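4. Lines on the table: how people mark off shared space

By the time I got to this part of the project I had read all 965 diary entries at least twice, and I'll admit I was getting a little obsessed with tables. My original question was about who uses shared rooms and when. But people kept writing to me about edges! Where my half stops. Where the sewing can stay out overnight. Where the kids' homework ends and dinner begins. Of the 965 entries, 263 mention some kind of marker, and I hadn't asked about markers at all in the first round.

4.1 What counts as a marker

I used a pretty loose definition. If the writer treated a thing as a border, I counted it as a border. A placemat was in. So was a coat over a chair back, a row of jars, a piece of string, and (my favorite) a bread knife laid down the middle of a kitchen table in Brisach every evening by two sisters who otherwise got along fine. I left out permanent stuff like shelves and partition walls, as the people in my sample mostly had no say in those.

Tape comes up a lot, and the diary writers have strong feelings about it. A few loved it because it ended arguments. Others said it made a room feel like a gym floor. One man in Stubbs wrote that he would "sooner share with a goat" than with somebody who tapes. I went back and asked him what he did instead, and he said he leaves his newspaper out.
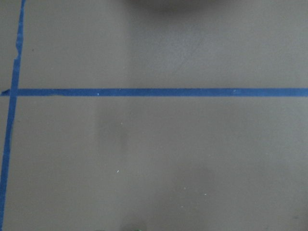 Figure 4. Two strips of blue painter's tape forming a slightly skewed corner on a smooth, warm gray surface.

The skew matters more than I expected. I had assumed a neat line would carry more authority than a crooked one, and I even wrote that in my first proposal, which I would now like back. In the follow-up interviews people told me pretty much the opposite. A wobbly line looks like somebody put it there by hand, this week, and might come and ask you about it. A perfectly straight line starts to look like part of the furniture, and then people stop seeing it. "I set my lunch on it for a month," one reader at the Dunotent study room told me, about a line she had agreed to herself.

4.2 Corners versus full outlines

I also started keeping track of how much of a space got marked. Some people go all the way around. Plenty of others mark one corner and leave everybody else to work out the rest, and that seems to go over fine as long as the people sharing the table know each other. With strangers it gets messy fast. The Dunotent entries are full of small misunderstandings about whether a corner means "this much" or "from here on," and I don't think either side is being unreasonable.

I wanted to say more about age here and I can't. My 50 sites lean heavily toward adults who share by choice, so I have very little from families with teenagers, where I suspect the real action is. Somebody should do that study (please tell me if you do, I'd love to read it).

4.3 Grids, and a note on Muneda

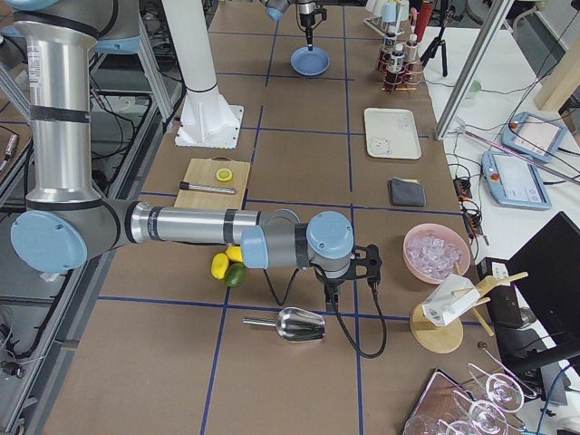 A long table covered in brown paper
marked with a grid of thin blue lines

Grids are their own thing and I nearly cut them from the section. A grid doesn't say whose space is whose. It only says the space can be divided, and then people have to go and do the dividing. At Muneda, the craft room in my sample, the long table gets covered with ruled paper and members settle squares between themselves at the start of an evening. I expected a fight over the squares nearest the window. What I got in the diaries was page after page about people lending squares to each other, borrowing them back, and feeling mildly guilty about a glue pot left in someone else's.

One woman kept a running tally on the paper in pencil. She told me she never meant to collect on any of it, she just liked knowing. I asked the others if they had noticed and every one of them had.

4.4 Some trouble with my coding

Two problems I should own up to. First, I coded the entries alone, and although I recoded a batch of 100 after a long break, checking yourself is a weak kind of checking. I changed my mind most often on bags. Is a bag on a table a marker or just a bag? I went with whatever the writer said, and where the writer said nothing I left it out.

Second, the diaries were written after the fact, usually at night. People remember the line that got crossed. The lines everyone respected all day probably didn't make it onto the page, so the 263 is best read as a count of the markers people felt like writing about. Section 5 goes through the ones that moved.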